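June – VMS trailer 2, Prarnar depot

Back from the Strand hire with a complaint that the bottom row of the display drops out after dark. Ran it on the bench supply from 2 pm. No fault for the first hour at full brightness, then the bottom row went at the first auto-dim step. Same result three times over.

Swapped the dimming lead with the one off trailer 1 and the row stayed up. Put the old lead back and it failed again. Larasati cut the sheath back near the gland and found two strands left in the grey core. Made up a new lead with a longer loop so the mast can rotate without pulling on it.

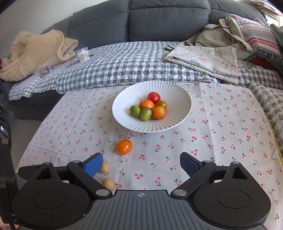
Battery bank next. Rested capacity came out at 159 Ah, against 193 Ah when Ivar tested it at the last service. Still enough for a night job with the panel clean, but I wouldn't send it out for a week of overcast. Keir wants to see the cell figures before he orders anything – they're on the clipboard in the test bay.

Controller clock was slow as well, so the lane closure message would have come up late. Reset it and loaded the Isine schedule. Ngân to check the wording against the traffic plan before it leaves the yard.

Still to do: grease the mast winch, replace the left tail light lens, colour-code the spare leads. Tow coupling not looked at yet.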